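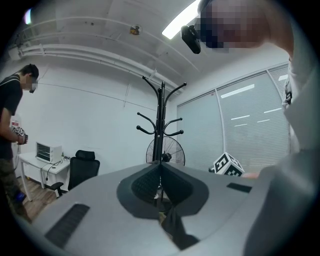

View from the gripper camera, with the marker cube and the marked handheld device both in the room.

Pose of tracked gripper jumps when a second marked object enters the view

Posted by Rajeshwari Rajan, 20 February 2019
Category: Perception and calibration

Our laboratory at Urham uses the Skimdale tracking package to estimate the pose of a handheld gripper. The gripper carries its own camera, and the package solves for camera pose from square black-and-white markers. A printed cube serves as the world reference. A second operator often works in the same room with a handheld device that also bears markers.

When the cube alone is in view, the trajectory is smooth and the replay in our planner is acceptable. When the second device comes into view, the estimated pose jumps, sometimes for a single image and sometimes for 5 or more in succession. The planner then rejects the recording on its velocity limit. A typical recording has 2000 images, and in the worst one so far only the first 900 could be used.

The following has been checked:

Camera intrinsics were recalibrated with the standard board.
Exposure was fixed, as the window blinds in our room produce bright streaks.
The cube was measured again and the marker size in the configuration file is correct.

I would like to know whether the package can be told to disregard the second device, or whether the fault lies in how we have set up the marker map. We would prefer to keep both operators in one room.

Narendra Mathur

The behavior described is consistent with duplicate marker IDs. If the cube and the handheld device were printed from the same dictionary starting at the same ID, the solver receives two contradictory positions for one marker and places the camera at a compromise between them. The jump lasts as long as both copies are detected.

Please proceed as follows.

1. Run the detector by itself on one affected recording, with pose estimation switched off, and write out the list of IDs for each image.
2. Look for any ID that occurs twice in the same image. A single occurrence is sufficient to confirm the fault.
3. Reprint the markers of one object from a separate range of IDs. The handheld device is usually the easier of the two to change, as the cube defines your world coordinates and any change to it requires a new map.
4. In the marker map, list only the IDs of the cube under the static group. Declare the device as a separate rigid body. Do not leave it undeclared with automatic map extension enabled, or the solver will add its markers to the static map while they are moving.

Step 4 applies even when no duplicates are found. Automatic extension is enabled in the default configuration, and I have seen it produce the same symptom on its own.

A further point concerns the cube. When only one face is visible and it is viewed nearly head-on, a square marker admits two pose solutions that fit almost equally well, and the estimate may flip between them. Setting the cube at an angle so that at least two faces are detected removes most of these cases. The outlier gate should be tightened only after the IDs have been corrected. Otherwise it will hide the fault in some recordings and discard good data in others.

Petrauskas

We had jumps too and a median filter on the position fixed it. Window of 5. I did not change any markers. You could also have the other person stand behind the camera.

Rajeshwari Rajan

I thank both respondents. The ID list shows duplicates in every affected recording - both objects had been printed from the same file, starting at zero. Automatic extension was also enabled. We have turned it off and will reprint the markers for the handheld device.

With regard to the filter, it was tried on one recording. It removed the single-image jumps but left the longer ones in place, and it does nothing for orientation.

Is it possible to recover the older recordings by masking the duplicated IDs, or must they be recorded again?

Narendra Mathur

Masking is possible where the cube shows at least one face with an ID that is not duplicated. Add the duplicated IDs to the ignore list and run the solver again from the raw video. Recordings in which every visible cube marker is duplicated will have to be repeated, unless you are prepared to label the two objects by hand in each affected image.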